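Print | E-mail

Sports Forecasting and Fantasy Games
Handout 4: Projections, salaries and line-up selection
Course tutor: Vy Cao. Worked data: Þórarinn Laxdal.

1. The constraint

In a salary-cap contest each player carries a price, and the entrant fills a fixed number of places without passing the cap. In the Trurness data used this term the cap is set at 1000 units for eight outfield players and one keeper. Prices are published on Monday at noon and do not move afterwards. Any news that arrives later (an injury, a change of keeper) affects the projection but leaves the price as it was.

2. Points per unit

Divide the projected points by the price. A forward projected at 19 points and priced at 95 returns 0.2 per unit. A defender projected at 15 and priced at 60 returns 0.25. The defender is the better value, though a line-up made only of high-ratio players will usually leave part of the cap unspent. Unspent units score nothing. The ratio should be used to break ties and to discard weak choices, and the final selection made on total points under the cap.

3. Mean and spread

Two players with the same mean may have very different spreads. In a contest where half the field is paid, a narrow spread is preferred. Where only the top few entries are paid, a wide spread is worth more, and a slightly lower mean can be accepted in exchange. Write down the payout table before building anything.

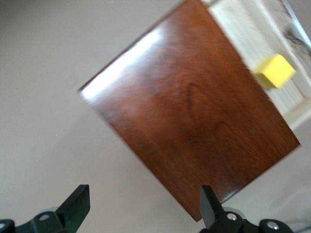
Fig. 4.1. Wood grain on a glossy reddish-brown board.

4. Correlation

Points scored by team-mates are not independent. A goal normally credits the scorer and one or two others, so players who share a line rise and fall together. Selecting three from the same Hedegaard line raises the spread of the total and leaves the mean unchanged. Selecting a keeper against that same line works the other way, and in the Kalden contest format it is seldom useful.

Students often estimate correlation from too few matches. The Ketport file holds 101 matches. Use all of them, and report the standard error beside each figure.

5. Ownership

Ownership is the share of entries that contain a given player. It has no effect on points, only on how a prize is divided. It should be considered last, after the projection and the spread have been fixed.

Exercise for next session

Using the Ketport file, build one line-up for each payout table in Handout 3. State the total price, the projected mean and the projected standard deviation. Then replace the keeper with the next cheapest and repeat. Laxdal's price sheet was corrected in June; earlier copies have two forwards in the wrong column.

Print | E-mail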